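Progress report to Festden - hand comparison for domestic cleaning tasks
Period: April to June
Prepared by: Ya-wen Shek, Pasis

1. Work completed

Both candidate hands, the Castillo and the Clukitz, have now been run through the toilet brush task on the humanoid. Each hand was allotted 200 trials with the same arm, controller and grasp planner. A trial begins with the brush standing in its bin and ends when it has been put back there. In total, 1,811 grasp attempts were logged, as the planner is allowed to retry within a trial.

2. Findings to date

The Castillo hand holds the handle more firmly once closed but is slower to re-grasp. The Clukitz hand tolerates a larger error in wrist angle, and its fingers tend to roll the handle during the lift. Most failures with either hand occurred on the return to the bin, where a small tilt at the grip becomes a large offset at the brush head. Charito Tagle is reviewing the force logs to separate slip from planner error.

3. Issues

Finger calibration drifted over long sessions - we now recalibrate at the start of each block. Cable routing at the elbow limits wrist rotation and will be revised before the next phase.

4. Next period

We request 6 further weeks of bathroom test cell time. The same protocol will be repeated with a thinner handle, and a recommendation on the preferred hand will follow in September.

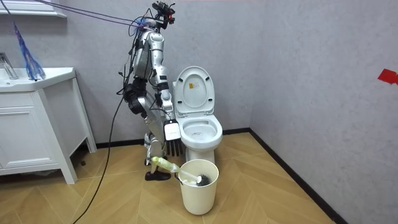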